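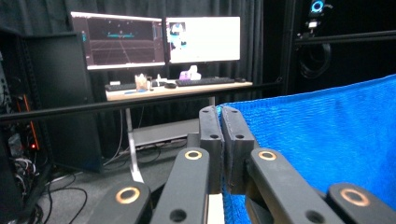
Rafferty Halvorsen wrote to this page in November that a knitted garment has no business on a rail at all, and that any shop or household which hangs one has already decided to replace it within the year. His letter drew more replies than our piece on moth damage. The editors take a milder position, though we share his concern.

Coarse, open knits behave differently from woven cloth. A shirt on a bar keeps the shape its seams give it. A mesh-like knit carries its own weight through every loop, and the loops nearest the support carry the most. Over a season the shoulders drop, the hem lengthens, and the owner concludes that the yarn was poor. In many cases the yarn was sound and the storage was at fault.

The Clorley Textile Library holds 2,000 pieces and lends 200 of them each year to schools and community groups. Until recently its knits hung beside everything else. Teresa Stępień, writing in the library's newsletter, reported that 20 sweaters had stretched beyond use in a single lending year, and that the library has since moved its heavier knits to shelves. We consider this a sensible policy and would encourage other lending collections to adopt it.

Mr. Halvorsen goes too far, however, in objecting to the rail itself. Draping a knit over a bar for an hour, so that it can be looked over before folding, does little harm. The bar should be smooth and the fabric should be spread over as much of it as possible. Clips and narrow hangers should be avoided, as should any habit of lifting a piece by one pinched corner.

Shelves do cost floor space, and small collections have little to spare. The Lanberg branch manages with 2 deep shelves and a standing rule that no stack may rise above the shelf lip. Its members grumbled at first about having to refold what they had taken out. They still grumble, we are told, and the knits are in good order.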